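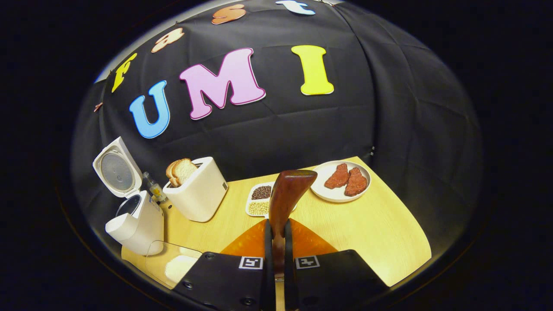 ## Do I really need a rice cooker and a toaster on the same table?

Probably not. Most small-kitchen advice will tell you to buy both, then sell you a rack to stack them on. If you eat rice twice a week or more, keep the cooker. If you eat it twice a month, a pot with a lid does the job and you get the table back.

## How much room does the cooker need?

More than the box says. The footprint they print assumes the lid is shut. A hinged lid that stands straight up when it's open needs clear space above it, so measure with the lid open before you park it under a shelf. I ignored this with a Skinadus cooker and had to move the shelf.

## Is that perforated plate inside the lid supposed to come out?

On some models yes, on others no. Check the manual before you pull. If it does come out, wash it, whatever the ad says about "self-cleaning." I've never met a lid that cleaned itself.

## Can I keep the glass bottle between the appliances?

People do it because the gap is there. I don't love it. Oil goes stale faster near heat and light, and a clear bottle does nothing about the light. Buy small bottles and keep them in a cupboard — then you won't be reaching past a hot toaster either.

## Are divided trays worth the money?

For soybeans and anything dark and small that you'd rather not pick out by hand, sure. But two saucers do the same thing. Valville has a 17-piece set of these, and I can't think what the other pieces are for.

## Is it OK to leave raw meat on a plate while the beans and toast get sorted?

For as long as it takes to cook the next thing, fine. Two hours is the usual outside limit at room temperature, less on a hot day, and I'd stay well under it. Put the meat at the back, away from anything that's ready to eat, and don't put cooked food back on that plate.

## Do I need more than 3000 watts on one outlet?

No, and please don't try. Add up the numbers on the labels. My cooker and toaster came to 1117 and 2165 with the kettle added, and that was already more than I wanted on one power strip. Plug the kettle in somewhere else.

## What about the Ziteck countertop organizer?

I tried one through October. It took up more table than the clutter did, so it went back.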